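**Event Management II, project report**
Till Ehlers, Fri 18 May

Our group picked the Sollia Benefit Night, an evening of live music and short comedy sets raising money for the Trumasska youth theater. None of us had put on a show before, and I loved almost every minute of it!

We started in November with a venue search. The Schwerdtfeger hall won easily: it has a real stage, a decent sound system and seating for 400, though we only opened the floor section and the front balcony. Asport, the student sports club, lent us their ticket scanner and a stack of crowd barriers (thank you again, these saved us at the doors).

Booking the acts was the part I was most nervous about. I wrote to every local band and comic I could find, 49 messages in all, and the replies kept coming in for weeks. We ended up with two bands, four comics and a choir that asked to join after seeing our poster at the bakery. The choir opened the night and the room went wild for them.
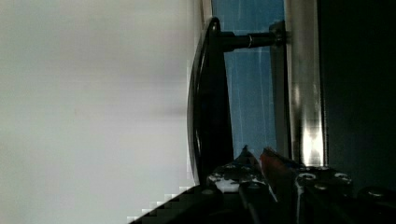

*Fig. 1. Black curved handle and its standoff post.*

The running order changed three times in the last week. Our first plan had both bands back to back, which meant a long drum kit swap with nothing happening on stage. Moving two comics into that gap fixed it, and they were great sports about performing in front of the curtain while we shoved amps around behind it!

Ticket sales were slow at first. We had sold 70 by the end of the second week, and then the choir families found out and we could hardly keep up with the emails. The early price was too low, I think, and next time I would end it sooner.

The first half was planned at 90 minutes and ran over, mostly due to encores. That squeezed the intermission, so the snack table lost sales. For a second edition I'd put one person in charge of the clock and give them a light the performers can see from the stage. I've already asked the hall which dates are open next spring.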